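Dining table: cloths, cups and the side table

Nov 25, 2019

Filed under: house

I have rearranged the dining table again. The previous arrangement is described in the July post and most of it still applies, apart from the part about the plastic cover, which I have given up on. It trapped crumbs underneath and it had to be wiped on both faces.

Cloths

The base layer is still the pink-and-white checked cloth. It is larger than the tabletop and hangs over far enough to be hit by knees. On top of it goes the dark brown one with the small white polka dots, bought at Magalhães when the Fliston branch was clearing out table linen. The brown cloth takes the wear and the checked cloth protects the table.

The two layers slip against each other. The amount of slip depends mostly on how the lower one was put down. If it goes on with a fold left in it, the upper cloth rides on the fold and moves every time someone leans on the edge. Pressing the checked cloth before laying it fixed most of this. I tried a strip of nonslip drawer liner between the layers too, but it showed through as a ridge and glasses would not stand straight on it, so it came out the same evening.

Dark brown hides tea and shows flour. The checked cloth does the reverse. Given what gets spilled at our table, the brown one belongs on top.

Washing: separately, cool, brown inside out. The brown one bled a little in its first wash. I ran it alone three times before I let it near anything pale.

Cups

We switched to paper cups for snacks and for guests' drinks after the second set of tumblers was down to odd pieces. I know the objections. The white ones are Lastora, bought in a carton of more than 300, and the carton is nowhere near finished. The pink ones came from a party pack and are slightly softer at the rim.

Some notes on handling them, having used a lot of them by now.

A paper cup is wider at the mouth than at the base, so upright and unfilled it tips easily. Turned upside down it stands on the wide end and stays put unless it gets a proper knock. On its side it rolls in an arc and tends to come back toward where it started, provided nothing is in the way. On a cloth it usually stops early. This is why a loose cup on our table is seldom found on the floor, and why loose containers of other shapes are. A straight cylinder has no such habit and goes directly for the edge.

Stacking works up to 18 cups. Beyond that, the stack leans and the lower cups wedge together tightly enough that pulling one out brings its neighbor along. Twisting while pulling helps. Squeezing does not, and it leaves a crease in the wall that leaks later.

The carton lives in the pantry and a short stack of nine comes out to the dining room. When the stack is used up, someone refills it. This is the theory. In practice the cups end up spread over the table among whatever else has been put down there, and I gather them before dinner. Upside down first, then by color, then into the stack. Used cups go straight in the trash and never into the stack, a rule that needs repeating in this house.

Side table

The small wooden table to the left of the dining table has taken over the jobs that used to be done by a shelf. It was meant to hold serving dishes. It now holds a bowl waiting to go to the sink, the spray bottle, and a number of things that should be in the bathroom, among them a toothpaste box in a green tray.

I measured the gap between it and the dining table for a narrow cart from the Flindemis catalog. The cart would fit, but then the chair would not pull out, and the chair gets used more than a cart would. Order not placed. For now the tray stays, because at least it keeps the small bottles from migrating, and the tall red holder takes whatever is too long to lie flat.

Wall

I have left the wall alone. The landscape in the gold frame stays where it has always been, over the certificates. Those are pasted up in rows, and the rows are straighter than I would have managed. Moving any of them would take paint with it. I dust the top of the frame when I change the cloths, which is a schedule of sorts.

The table before the evening gathering of cups:
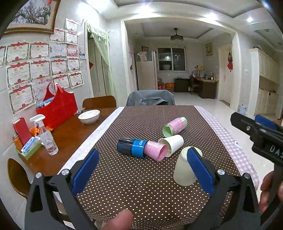
Still to do

Hem the brown cloth at the corner that drags. Find a lidded box for the side table, shallow enough to go behind the tray. Do not buy more cups.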